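Neltska

16th March
By the Wencombe Games Wiki editors

Neltska is a custom neighbourhood for life simulation games, made by the small modding group Willems and shared free of charge through the Mindo download site. It is set in a cold fishing town on an unnamed coast. The first release had 20 residents in six households, along with a harbour, a school and a row of shops.

Development

Work on Neltska began as a set of houses with no families in them. Players on the Mindo forum asked for ready-made residents, and Willems added them one household at a time over the following year. The full neighbourhood was uploaded in August and was downloaded 816 times in its first week. A second version corrected faults in the harbour lot, where residents could get stuck behind the ice house, and gave every adult a job and a written biography.

Residents and clothing

Each resident comes with everyday, formal and outdoor outfits. Most of the clothes are recolours of items from the base game, so no expansion packs are needed. The fabric textures use plain, strong colours, and patterned surfaces are kept for walls and floors.

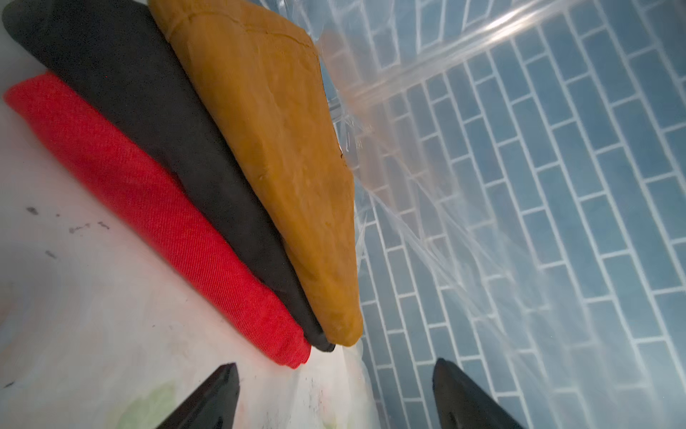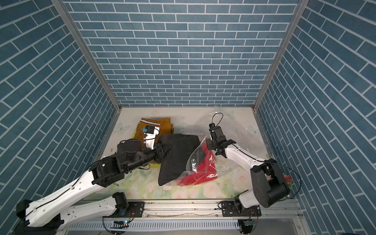 The complete set contains 347 custom items, of which the greater part are clothes and hairstyles. The rest are wall coverings, floor tiles and small objects such as lamps and crab pots. Players who do not want the whole set can install the residents alone – the game then replaces any missing item with its nearest default.

Reception

Comments on Mindo were mostly favourable. Players liked the family trees, which link all six households, and the fact that older residents had been given as much attention as younger ones. The usual complaint was loading time, which is long on older computers. A poll on the site received 2194 votes and placed Neltska second among neighbourhoods of its size, after Wencombe.

Related projects

Willems later released a farming district that can be joined to Neltska by road. It has its own residents and shares the school lot. A winter festival add-on was announced but has not been released.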